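Nerdale wants $2,062 a month for a robot that tidies

Nerdale, the Gratgate automation company, has opened orders for a two-armed tidying service aimed at small hotels and rental hosts. The price is $2,062 a month, with a setup fee of $3,588 due before anything is delivered.

For that, customers get a machine with two white arms and black grippers, remote software updates, and a technician visit when something breaks. The sales sheet says it can pick up bags, move light items and clear a floor "like a member of your staff." It does not say how long any of those jobs should take.

Girish Bajpai, who manages 23 rental units in Sutherland, went through the offer and has not signed. He says he asked the company for a cost per room and was sent a brochure.

"I know what it costs me to have a person do a room," Bajpai said. "I can't find that number anywhere in what they gave me."
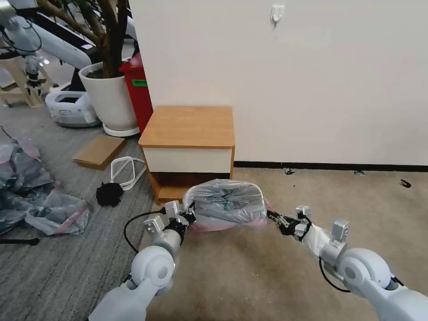 Picking up a soft plastic bag with two grippers is a harder job than it sounds. The material gives, and both arms have to agree on where the thing is. Nerdale deserves some credit for going after work like that when so many demos stick to blocks and cups. But a guest room also has sheets, wet towels and a bathroom, and the sales sheet skips all three.

The contract is where buyers should slow down. It runs to 53 pages, and the promised response time for repairs covers the first phone call only. A technician's arrival is "subject to availability." Monthly fees keep running while a unit is down, unless the fault lasts longer than one full billing period.

The company says a trial with a guesthouse operator in Rosden went well. It would not share hours worked, failed pickups or how often an employee had to step in, and it declined to name the operator. A spokesperson said those figures would come "at a later stage."

Orders are open now - deliveries are promised for January. The setup fee is not refundable.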